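Section 4. Table Practice with the Tray and Bowl

This section assumes the arm is bolted down, the wrist camera is plugged in, and the Bitcombe control board passes its start-up check. If you changed the finger pads, repeat the zero position in Section 3 first.

4.1 Laying out the table

1. Set the tray flat on the table at an angle to the arm, with one handle cutout pointing away from the base.

2. Place the white bowl beside the tray, clear of the rim. Leave a finger's width on every side so the gripper can open next to it.

3. Move cables away from the path of the arm. Power leads go to the right side of the base.

4. Run the fingers closed at the slow setting and look at the green pads. They should meet evenly along their length.
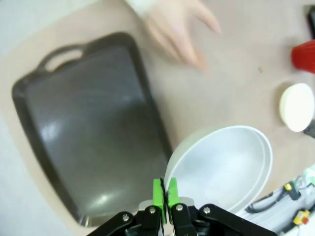
If one pad meets early, loosen both screws on that finger's bracket, shift the bracket and tighten again. Rongrong Gu's printed brackets have slotted holes for this. The older Gremex brackets do not and need a shim.

CAUTION: Keep hands off the table while the arm is live. Anyone moving an object must call "hold" and wait for the operator to press pause. The pause button stops motion but does not cut power to the motors.

4.2 Setting the approach

5. Open the fingers and jog the arm over the near end of the tray. Use speed 20 or lower.

6. Check the camera view. Both fingertips should show at the bottom, with the tray and bowl ahead of them.
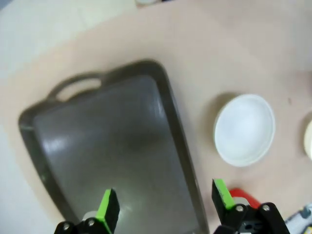 A view that smears during a move is normal at this camera's shutter setting. Let the arm settle before saving a position – the software will accept a point taken in motion, and it will be off when you play it back.

7. Save the point as TRAY_NEAR. Write the wrist angle in the shop log next to your name.

8. Jog toward the bowl until it lies between the open fingers in the view. Stop short of the rim and save the point as BOWL_FRONT.
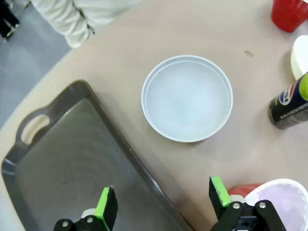 9. Play the two points back at speed 20. If the arm stops in the wrong place, delete both points and go back to step 5.

Note: Saved points belong to one table position. Lanying Yao marked the table legs' places with tape in October. If the table has been moved, put it back on the marks before you load an old file.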